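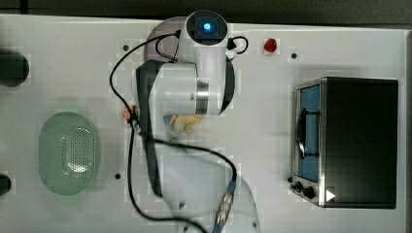
El escurridor verde, a la izquierda, y el hornito, a la derecha.

¿Por qué tiene agujeros el escurridor?

Hay cosas en la cocina que vemos todos los días y a las que casi nunca les hacemos caso, pobrecitas. El escurridor es una de ellas. Parece un cuenco al que alguien le ha estropeado el fondo, ¿verdad? Pues no está estropeado, ¡esos agujeritos son lo mejor que tiene!

Imagina que has lavado un buen puñado de cerezas. Si las dejas en un cuenco normal, el agua se queda abajo y las cerezas se dan un baño larguísimo. En el escurridor, en cambio, el agua encuentra los agujeros y se va por ellos, porque todo lo que pesa tira hacia abajo y el agua, además, sabe cambiar de forma y colarse por sitios muy estrechos. La cereza no sabe hacer eso. Es redonda y bastante terca, así que se queda arriba.

Los hay redondos y los hay ovalados, como el verde clarito de la foto. Mi tío Oldřich Slanina, que cocina para toda la familia en febrero, cuando nos juntamos en la casa de Lundum, prefiere los ovalados y no hay manera de convencerlo de lo contrario (yo lo he intentado con uno redondo precioso y me lo devolvió).

¿Y el hornito?

El horno de sobremesa hace un trabajo muy distinto. Dentro tiene unas piezas que se calientan mucho cuando pasa la electricidad, y ese calor llega al pan, lo seca por fuera y lo va poniendo dorado. El agua que había en el pan también se marcha, pero esta vez por arriba y convertida en vapor. ¿Te has fijado? Con el escurridor el agua se va hacia abajo, y con el horno se va por el aire. A 100 grados el agua hierve, y el horno puede calentarse bastante más, de modo que la puerta la abre siempre una persona mayor.

Para probar en casa

Pide permiso y busca un escurridor, un cuenco y 4 cosas de la cocina: agua, arroz crudo, garbanzos y una fruta pequeña. Pon el cuenco debajo y ve echándolas de una en una, despacito. Antes de cada prueba, di en voz alta si crees que va a pasar o se va a quedar. Con el arroz hay sorpresas, porque depende mucho de lo grandes que sean los agujeros de tu escurridor. Luego recoge los garbanzos, que ruedan lejísimos.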